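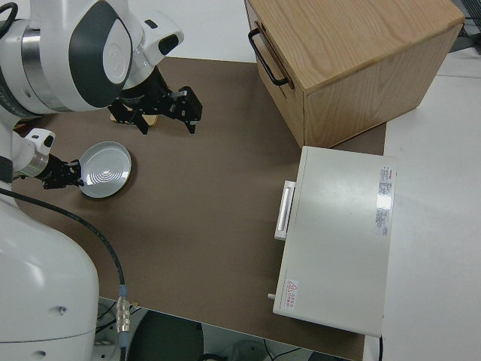

Illia Stasiv wrote to us that he waited 3 hours on the closed highway last September with only half a bottle of water in the car, and asked what is worth to keep in the trunk for such a case.

Tips for the Car | Reading time: 1 min

My own box is small and goes behind the back seat. I put in two bottles of water of 1000 ml each, a blanket, a flashlight, a phone cable, and dry food which does not melt. Crackers are good, chocolate is not.

Change the water every few months. Write the date on the bottle with a marker, mine says 2013-05-21.

When the traffic stops fully, leave some space to the vehicle in front, so you can turn out if the police lets cars go back. Turn off the engine if the wait is long. Do not walk between the lanes.

Keep the reflective vest inside the cabin and not in the trunk. You must be able to put it on before you open the door.

Before a long trip I also fill the tank to at least half. In winter I add a small shovel and second gloves.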